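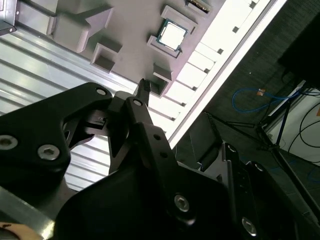

*Figure 4.1. A processor with its metal heat spreader, resting in a gray tray.*

# Chapter 4: Where the Heat Goes

Every watt of electricity that goes into a computer comes out again as heat. This bothers people when they first hear it. Surely some of the energy was used up doing the spreadsheet? It was not. The spreadsheet is a by-product. From the point of view of the power company, a desktop computer is a small space heater with unusually good arithmetic.

The town library in Fallstead learned this the expensive way. It put 32 computers into a reading room with one window, painted shut, and by the middle of September the room had become popular with cats and unpopular with readers. Each machine drew 200 watts when busy. Multiply the two and you get 6,400 watts, released into a space designed for people holding newspapers. We will come back to Fallstead in Section 4.3, when you will be asked to fix it on a modest budget.

In Chapter 3 we treated temperature and heat as separate quantities and asked you to keep them separate. If you have already let them run together, go back and reread page 300 of the *Miranda* edition, or the matching page in whichever edition you bought secondhand. A bathtub of lukewarm water holds far more thermal energy than a lit match, and you would still prefer to put your hand in the bathtub.

This chapter follows heat as it leaves a small, hot object. It has three ways out:

- **Conduction**, through solid material in contact with the source
- **Convection**, carried off by moving air or liquid
- **Radiation**, which needs no material at all and gets less credit than it deserves
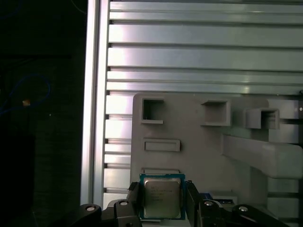 **Why does a processor have a metal lid?**
The lid spreads heat from a small piece of silicon over a wider area, so the cooler above it has more surface to draw from.

Metal conducts heat well, but two metal surfaces pressed together touch at fewer points than you would think. The gaps fill with air, a poor conductor, and so a thin layer of thermal paste goes between them. Students in the lab at Darkby tend to apply it like cake frosting. More paste means a thicker layer for the heat to cross - see Problem 409, which was written after a long afternoon of cleaning.

Before starting Section 4.1, find the Grurkex thermometer in your lab kit and check that it reads room temperature. If it disagrees with the one on the wall, write down both values and carry on.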